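Search this blog
Search

The Laundry Question, Again

October 2022

Every so often someone at a dinner finds out what I write about and asks when they can stop folding towels. I've been giving the same answer since I started this blog, which is "not yet," and I'd like it noted that I have never once been wrong.

The question came up again this weekend, so I went looking for the dullest chore I could find with a robot attached to it. I settled on tidying up table tennis gear. 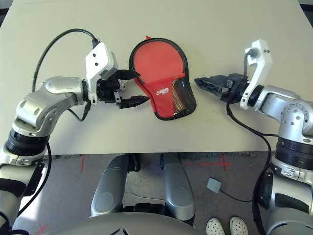
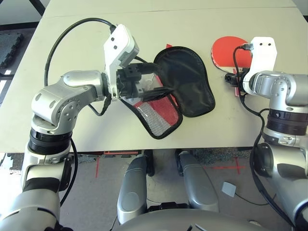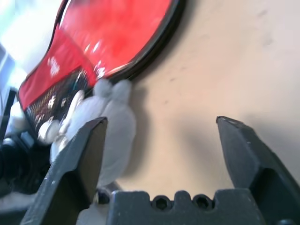

Paddles, cases and a lot of patience. The last one is the gripper's own view, plush toy included.

If you have ever owned a paddle case, you know it's a floppy thing with a zipper around the rim. You open it, put the paddle in, close it, and throw it in a bag while talking to somebody about parking. I doubt you've given the job a full second of thought in your life.

Now do it with two fingers per hand. You don't get fingertips, either, so you can't feel whether you have hold of one layer of fabric or two. That middle picture, with one gripper on the edge of the open case and the other on the paddle handle, is a position I find weirdly tense. Your left hand holds the case open for you without being asked. A robot has to be told there is such a thing as holding it open, and then how hard, and then what to do when the fabric folds back on itself anyway.

Cloth is the villain in most of these stories. A mug is the same shape on Tuesday as it was on Monday. A case, a sock or a pillowcase is a new shape every time you breathe on it, and the machine has to work out which part of the lump is the opening. Zippers are worse. I've watched grown men lose a fight with a zipper on a jacket they'd owned for years (fine, I've been the grown man).

The shop floor is a different story, sort of. My first job out of school was at a packing line run by a company called Jemex, and the machines there were terrific at one thing: the box always came down the belt facing the same way, and the machine always did the same thing to it. If a box came down sideways, a light went on and a person walked over. I was the person for two summers. People quote factories as proof that robots can do anything, and I would like those people to see how much of my day was spent turning boxes around.

A house is all sideways boxes. My kitchen drawer has batteries, tape, a key to nothing and a Dusura corkscrew that bites. No light goes on when something in there is facing the wrong way, because nothing in there has a right way.

So, where are we? I keep a list of 36 household chores and go through it every May, marking what I'd trust a machine to do while I was out of the house. At the last count there were two. One is vacuuming, provided the floor has been tidied by a human first, and the other is mowing a flat lawn. Folding, bed-making, dishes and putting things back in their cases all stayed where they were.

I will say the arms have gotten better looking, and they're a lot less likely to fling things than the ones I used to write about. With two hands you can at least attempt the jobs that need two hands, and that covers most of what I do on a Sunday. If one of them can get a paddle into a case and run the zipper around, any paddle, any case, whichever way they land on the table, I'll move a line on my list and buy it a drink.

Until then the towels are yours. I do mine in front of the TV.

Recent posts
My Plilen Robot Mop and the Rug With the Fringe
Who Loads the Machine That Loads the Dishwasher?
Two Summers at Jemex
I Tried the Halász Window Cleaner on an Actual Window
The Chore List, May Edition

Contact | All posts | Copyright 2022, please ask before reposting | Back to top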